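**Ticket: label printer skips every second label after roll change**
Opened: May 21, 2024
Site: Clekdale, packing room
Reported by: Cadi Pumphrey
Status: waiting for customer

**Problem as reported**

Cadi writes that the Modholm label printer at bench 6 prints one good label, then feeds one blank, then prints again. It started when they put in the new rolls from Clirbridge. With the old rolls there was never such a problem. She already restarted the printer two times and cleaned the print head with the alcohol pen.

**First checks**

I asked Cadi to print the settings page. She sent me the values by email:

- Label height: 100 mm
- Media type: gap
- Gap sensor: automatic
- Darkness: normal
- Driver: Kun, same version as on the other benches

My first thought was a wrong label height. On the box of the new rolls the height is written as 105 mm, but the template is still made for 100. If the printer thinks the label is finished before the gap arrives, it can search for the next gap and throw out one label blank. I have seen this in April with a different customer.

I changed the height to 105 in the driver by remote session. Cadi printed ten labels for test. The result was a little better, but not solved: the first four were correct, then came a blank one, then two correct, then blank again. 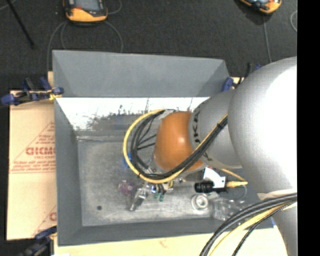 So the height was one part of the problem, but there is a second part. I put the height also in the printer menu, because the driver does not always overwrite the value saved in the device. After this I asked for a sensor calibration:

1. Open the cover and take out the roll.
2. Clean the gap sensor with a dry cloth. Please no alcohol here.
3. Put the roll back and pull the paper until it passes the sensor.
4. Close the cover and hold the feed button until the light blinks twice.
5. Wait until the printer stops feeding.

Cadi did this and the printer fed three labels and stopped with a red light. The message on the display was "Gap not found". We repeated it with the same result.

**Test with old roll**

There was a rest of an old roll in the drawer. With this roll and height 100 the calibration finished without error, and all labels came out right. This tells me that the sensor is working. The backing paper of the new rolls is probably thicker or darker, and the sensor cannot see the difference between label and gap.

**Workaround**

I set the media type from "gap" to "continuous" with a fixed length of 108 mm, this is the label plus the gap as Cadi measured it with a ruler. She printed a batch of 200. No blanks, but the print was moving down slowly, and by the end the bar code was almost touching the edge of the label. For small batches it is usable if the roll is aligned again before each one. For the big orders I do not recommend it.

**Open points**

- Cadi will ask Clirbridge if they changed the backing paper, and if they can send one roll of the former type.
- I will ask Modholm support if the sensor sensitivity can be set by hand on this model. The manual mentions a service menu – but it does not say how to enter it.
- Template should be changed to 105 mm on all benches if the customer stays with the new rolls. Not done yet.

Please do not close this ticket before we have the answer from Clirbridge.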